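Skurkesville Robot Club – The Greengrocer Project

Gallery

Welcome to our gallery page! If you've wandered over from the main club page, you'll know we have been working on one big project since October, and that it involves a lot of vegetables. The job sounds simple enough when you say it quickly: get a two-armed robot to do a bit of shopping from a greengrocer's display, put things in a basket and hand the basket over at the end. We are 30 members this year, split into 7 small teams, and every team owns one piece of it. Some people do nothing but grasps. Some do the basket. One team (hello, Baert team!) has spent the whole term on where the robot should stand, and they've come up with things the rest of us would never have thought of.

The teams are named after bits of our old workshop kit, so if you see Irkov, Baert or Grandik in the notes, those are people, sort of.

Cabbages were the first thing on the list and they are still my favourite. A halved napa cabbage has a frilly end and a firm end, and the two want completely different treatment from the fingers. Go in at the leaves and you get a handful of leaves. The Irkov team tried coming in from above, from the side and at a slant before they settled on starting at the front of the bin with the fingers wide open. Cucumbers are stacked so tidily that you feel bad taking one!

Here's a little of the work at hand:

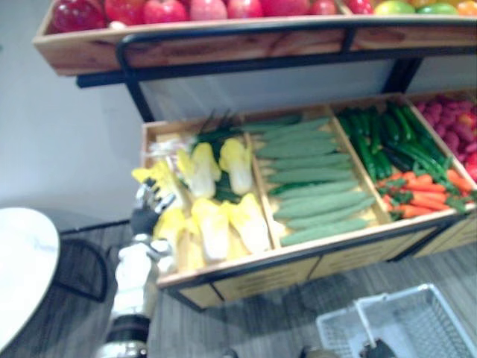

The gripper open at the front edge of the cabbages, with cucumbers and carrots further along.

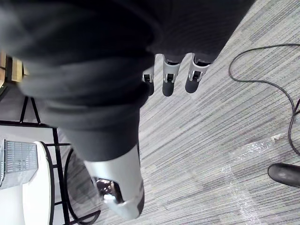
Three fingers and the thumb, under the grey knitted cover.
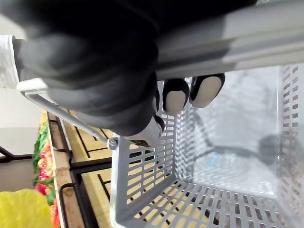

Black fingers curled round the basket handle.

Now, handles. The Grandik team asked me to say something about handles, and I promised I would. A thin handle that swings is a horrible thing to hold if you can't feel it properly. When you or I pick up a basket we shift our fingers until it sits right, without giving it a thought. A robot needs all of that shifting spelled out, or else it needs to have practised a great many times. We went for practice. The team logged 107 basket lifts before half term and wrote a note next to each one, and those notes are a joy to read – "too far left", "good!", "good again!!", "what was that".

The whole club log has just gone past 400 entries, counting fruit, veg and baskets together. Şengül Sönmez has put the lot into one big table so that every team can look up what the others tried, and it has already saved the carrot people from repeating a week of work.

Coming up next: root vegetables, then mixed lists, where the robot gets three items to find in any order. We're also going to try swapping the compartments about between runs, so it can't rely on the cabbages always being on the left. I can't wait for that one.

New members are welcome at any point in the year and you don't need to have built anything before. If you can keep a tidy notebook and don't mind talking about courgettes, we'd love to have you. Sessions start at 4.30 pm and the door is open from four for anyone who wants to help set up.

Back to the main club page | Team notes | How to join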